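Notebook, December, Makris trial

Coffee first, then notes, or I'll forget half of it again.

So the Makris hand kit is on loan to us until the end of the month, and Shoshana wants a yes or no from me before the Brullum quote runs out. The package is two hands, the wrist adapters, the cables and 16 hours of phone support, which we've already eaten 4 of (most of that was me and the license server, sorry!). Thu has the price sheet if anyone wants to wince at it.

Mounting went better than with the Onus pair last spring. Wrist bolts lined up, connector clicked in, both sides came up on the first power cycle. I did not love the manual. Page order is odd and the torque table is in an appendix that the index doesn't list. Martti found it, I'd given up.

The teleop side is nice, I'll say that much. Finger tracking feels close to my own hand once you've run the glove calibration twice (once is not enough, the thumb drifts). What bugs me is the little finger on the left, it lags when I close everything fast. Kerttu thinks it's a gain setting and she's probably right, but the config tool hides gains behind a vendor login. Have asked. Still waiting.

Log counter stood at 658 when I sat down at 2 pm. I want more than 100 clean runs of the burger and plate task before I write anything for Shoshana, same task we used for Onus so the two can be compared.

Pink plate, toy burger, white table, both hands on:

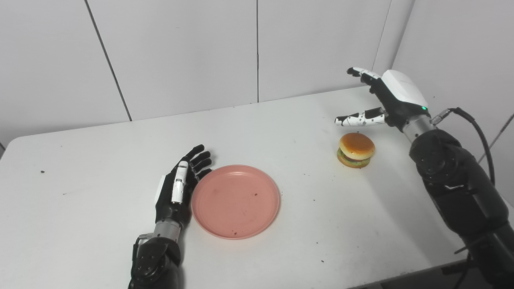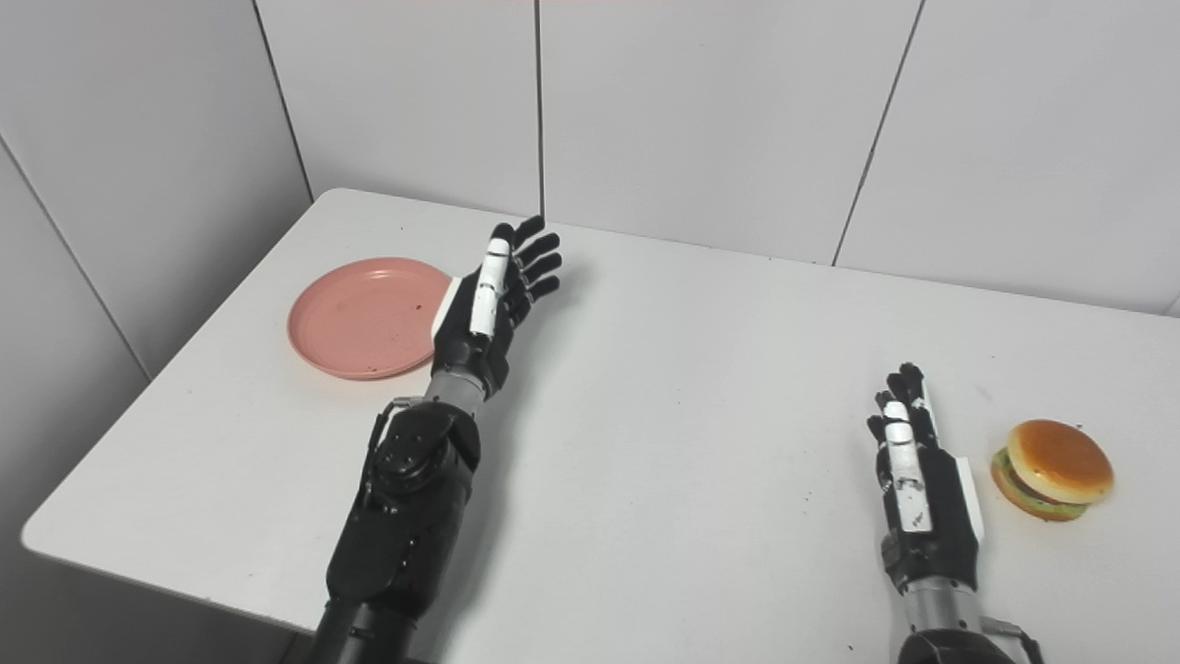 To do before the next session

Wipe the table, crumbs and smudges all over it.
Send Makris the little finger log and ask again about the gains.
Ask Tyyne if the Nullstead covers fit these wrists, I'd like something over the cable connector.
Get a real number for spare fingertips, the sheet only says "on request".
Redo glove calibration for Martti, his hands are way bigger than mine and he's been using my profile all week!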